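Wiping tables with the arms — what went wrong and what to do about it

Shared 2 times

Notes for anybody who runs a two-arm table for household chores. Cloths, sponges, trays, plants. Written up fast after the snag on 6th May so it gets out before people set up again. Sorry for the typing.

What happened. Wipe routine on the Treloar table, cycle 1532. Right arm had a cloth by the bound edge. Went to let go over the tray, opened, cloth didn't drop. A loop of the edge stitching was hooked on the fingertip. Software said released. Arm set off for the next pick with the cloth still trailing, cloth went round a cable, cable pulled tight at the wrist and the plug came half out. Arm lost its gripper signal and shut hard on nothing. Pallavi Gautam was reaching in for the sponge at that moment. She got her hand back. No injury — a close one though, and it should not of been possible.

So two faults really. The hooked thread, and a hand inside the rails with the motors on. Second one is worse.

Cloths first

Hems catch. Pick from the middle of the cloth where you can, pinch up a little tent and lift that. If the job needs an edge pick (folding, hanging) use a cloth with a flat heat-cut edge, not a looped one.

Two-sided cloths are the worst for this. The plush side grips, the flat side slips, so the whole thing twists on the seam as it swings.

Go over every cloth for loose threads before it goes on the table. Snip them, don't pull. Pulling makes a longer loop and you're back where you started.

No fabric softener, ever. Leaves a film on the fingertips and then people turn the grip force up to make up for it, and then you get the crushed sponges.

Frayed cloth = rag bin. Not "one more session".
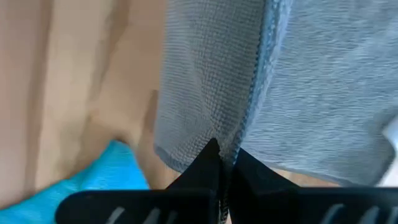
Held right on the seam. Middle of the cloth is the better pick.

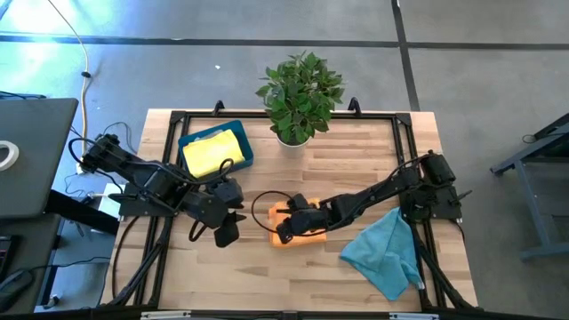 Watch the cable loop left of the orange sponge. That kind of slack is what a trailing cloth finds. 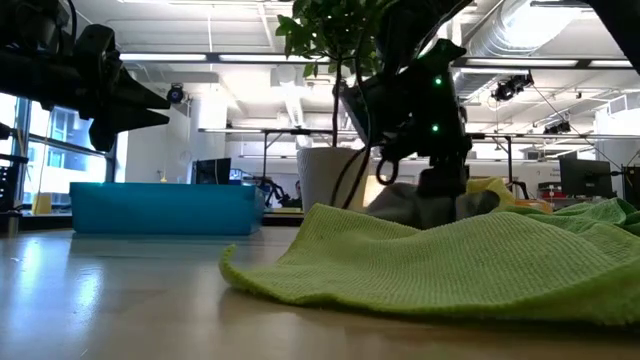 Cables again, hanging down in front of the plant pot.

Cable slack. Needs enough for full reach and not an inch more. Run the arm out to its furthest corner by hand, power off, tie the cable there, bring it back and see where the loop ends up. If the loop touches the tabletop in any pose it's too long. Take up the extra at the elbow, not at the wrist — wrist plugs are tiny and they're what lets go first.

Use hook-and-loop ties. Zip ties get overtightened and the cut end will slice your knuckle open. Ask me how I know.

Push the wrist plug home at the start of every session. Should click. If it doesnt click swap the lead, dont tape it. We had one taped on the Wedance arm for most of May last year and spent days chasing a "software" fault.

Plants

Keep the pot out of reach of both elbows. Leaves wrap round cables same as cloth does, and a pulled pot means wet soil next to a power supply. Water it at the sink, let it drain, then bring it back. If it's grown since you set the table up, check the clearance again.

Sponges

Press straight down, slow, stop at half thickness. A sponge pressed flat hides how hard the arm is pushing, the force reading climbs all at once at the bottom. Damp is fine. Dripping is not, water gets in past the finger joint. Squeeze it out over the sink first.

Hands

Motors off before a hand goes inside the rails. Not paused. OFF. Paused arms hold position and wake up on any stray command, and a gripper that's lost its signal doesn't care that you hit pause.

Stop button where your other hand is. Ours was behind the monitor, dumb place for it. Moved now, front corner, stuck down with the heavy Pestura pads.

One person runs, that same person reaches. If two people are at the table, say it out loud — "going in" — and wait for "off" back.

Sleeves up, lanyards off, hair tied.

If a cloth snags

Hit stop. Don't grab the cloth, the arm may still be pulling on it.
Power off, support the arm with a hand under the forearm because it will sag.
Open the fingers by hand. Unhook the thread or cut it.
Check the wrist plug, then the whole run of cable back to the base for nicks.
Wipe the fingertips, bits of fiber stay stuck to them.
Power up at low speed, one empty open and close, then carry on.

Settings we changed after. Gripper now opens, backs straight up, waits, and compares finger position before it's allowed to travel sideways. Adds 2 seconds to a cycle, fine by me. Loss of gripper signal now cuts power instead of closing. Fingertips get swapped at 3000 cycles whether they look worn or not, a rough tip grabs thread like a cat's claw. The old Plotilberg tips had a sharp corner on the inside, if you still have those knock the corner off with fine sandpaper and wipe the dust away.

Still don't have a good answer for very thin cloths, they cling to the tips even with no thread caught. Tried a dab of talc, made a mess. Leave a comment if you've got something better.

2 comments

Contact | Copyright Treloar workshop notes | Back to top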